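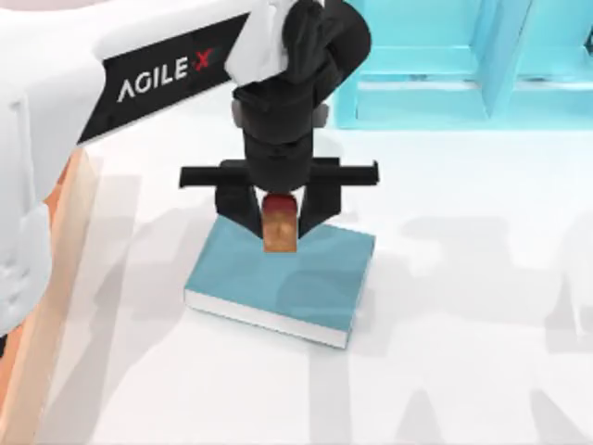
Block held above a closed book, simulation view. Arm marked AGILE X.

Drenton Tabletop Cell: demonstration and site visit

The Drenton tabletop cell is shown by appointment at the Nazari building, ground floor, entrance 3. Demonstrations run through August, starting at 10:00 and 14:00. Each lasts 50 minutes, including time for questions. Groups are limited to 18 people.

What the demonstration covers

The first part is run in simulation. Visitors follow a pick-and-place task on the large display: a small block is gripped between two fingers and brought over a book lying flat on the table. The operator then changes the book's position and angle and starts the task again. Grip width and approach height can be changed between runs on request.

The second part takes place at the cell itself. The same task file is loaded and run at reduced speed. Visitors stand behind the marked line while the arm is powered. The operator stops the cell before anyone approaches the table.

Software

Tasks are written and replayed in Vumetus. The demonstration uses the standard release with no custom modules. Task files made in simulation open on the cell without conversion, but table height must be checked at the start of each session. Run logs are saved as plain text and can be copied to a visitor's drive.

Bringing your own parts

Visitors may bring up to 3 parts for a grip test. Parts should be rigid, dry and free of sharp edges. Send dimensions and weight with the booking so that a simulation model can be prepared. Soft packaging, glass and liquid containers are not accepted for the grip test.

Options

Table riser, fixed height
Second operator station
Spare finger set, black
Tirovov storage rack for parts and fixtures

Options are quoted separately. The storage rack ships flat and is assembled on site.

Booking

Order reference for the cell: 2908. Use the same number when booking a demonstration. State the number of visitors, the preferred start time and whether parts will be brought. Technical questions before the visit go to Bjarke Skov, applications desk. Closed shoes are required in the cell area. Parking is at the rear of the building.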